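November, 7:40 Uhr

Zelle 4 steht seit gestern Abend. Letzte Meldung im Protokoll: Schleppfehler Achse 6, danach Abschaltung über den Sicherheitskreis. Betriebsstundenzähler 3130. Quittieren ließ sich der Fehler, er kam nach 21 Zyklen wieder, immer beim Ausfahren aus der Kiste, immer auf der rechten Seite. Greifer leer gefahren: kein Fehler. Mit Last: Fehler. Das sprach zunächst für die Mechanik.

8:15 Uhr. Arm in Wartungsstellung, Steuerung aus, Schlüssel abgezogen. Handgelenk von Hand bewegt, soweit die Bremse es zulässt. Kein Spiel an Achse 5, kein Spiel an Achse 6. Flansch nachgezogen, zwei von vier Schrauben ließen sich noch ein Stück drehen. Das war beim letzten Mal auch so, Schraubensicherung ist bestellt, aber noch nicht da. Dridel liefert nur an Großabnehmer schnell.

9:00 Uhr. Kabelpaket geprüft. Die Schlaufe der gelben Leitung ist zu weit geworden, der Klettbinder am oberen Link hatte sich gelöst. In der rechten Greifposition hängt das Paket dann mit seinem Gewicht am Handgelenk. Ob das für einen Schleppfehler reicht, weiß ich nicht, es kann jedenfalls nicht so bleiben. Binder ersetzt, Schlaufe verkürzt und Achse 6 in beide Endlagen gefahren, mit 10 Prozent Geschwindigkeit. Nichts spannt, nichts scheuert. Die schwarzen Leitungen bleiben vorerst, wie sie sind.

9:50 Uhr. Steckverbinder am Handgelenk gezogen, Kontakte gereinigt, wieder gesteckt. Ein Pin am Geberkabel war matt, die anderen blank. Foto davon gemacht, ist unscharf, bringt nichts. Widerstand der Leitung gemessen, während ich sie bewegt habe: stabil. Der Geber selbst scheidet damit nicht aus, rückt aber nach hinten.

10:30 Uhr. Testlauf über 50 Zyklen mit dem Greifprogramm, Teile aus der Kiste und wieder hinein. Kein Schleppfehler. Dafür zweimal Kontakt eines Fingers mit dem Kistenboden. Tiefenwert in der Software kontrolliert, der stimmt mit dem alten Messblatt überein. Also steht die Kiste falsch oder der Finger ist verbogen. Finger gegen das Haarlineal gehalten: gerade. Kiste nachgemessen: hinten 4 mm höher als vorne. Jemand hat sie nach dem Putzen schief eingesetzt und die Klemmen auf Spannung angezogen. Klemmen auf, Kiste ausgerichtet, Klemmen wieder zu, diesmal in kleinen Schritten und im Wechsel. Eckmarke mit blauem Band auf dem Tisch neu geklebt, die alte war an einer Seite hoch.

Mittag ausgelassen, dafür um 11 einen Kaffee.

13:20 Uhr. Nullpunkt neu eingemessen. Drei Durchgänge, Abweichung in Z jeweils unter 0,2 mm, in X und Y noch besser. Werte in die Ostus-Maske eingetragen und die alten Werte auskommentiert stehen gelassen. Beim letzten Umzug nach Plullham hat genau das gefehlt, und wir haben einen halben Tag nach den Ausgangsdaten gesucht.

14:10 Uhr. Erfassung geprüft. Das durchsichtige Kunststoffteil wird weiterhin schlecht erkannt. Die Segmentierung von Awan legt den Umriss manchmal um die Spiegelung und manchmal um das Teil. Die Bausteine gehen dagegen problemlos, auch schräg liegend. Für die Wartung ist das ohne Belang, ich notiere es trotzdem, sonst wird es wieder dem Greifer zugeschrieben.

15:00 Uhr. Dauertest mit voller Geschwindigkeit gestartet. Strom Achse 6 mitgeschrieben. Spitzen beim Ausfahren rechts deutlich kleiner als in der Aufzeichnung von gestern – das passt zur Kabelschlaufe. Beweis ist es keiner, ich habe an einem Tag Schrauben, Stecker, Kabel und Kiste angefasst. Sauber wäre gewesen, nach jedem Schritt einzeln zu testen. Dafür war die Zeit nicht da.

16:45 Uhr. Dauertest ohne Meldung beendet. Zelle freigegeben, mit Vermerk. Offen:

Schraubensicherung am Flansch, sobald geliefert.
Geberkabel Achse 6 beim nächsten Stillstand tauschen, Ersatz liegt in Schrank 11.
Kistenboden: Kratzer nehmen zu, Rückwand unten stark verschmutzt. Reinigen bringt wenig, eher neue Kiste.
Anschlagwinkel für die Kiste, damit sie nicht mehr nach Augenmaß sitzt. Skizze mache ich morgen.

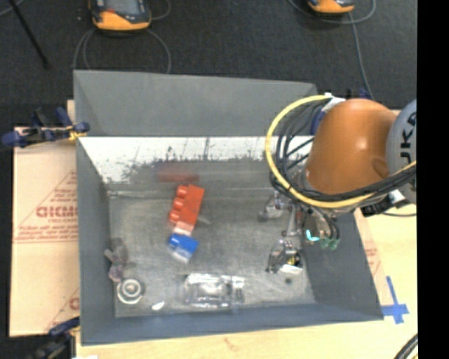
Zelle 4, Greifer rechts in der Kiste, gelbe Leitung am orangefarbenen Link.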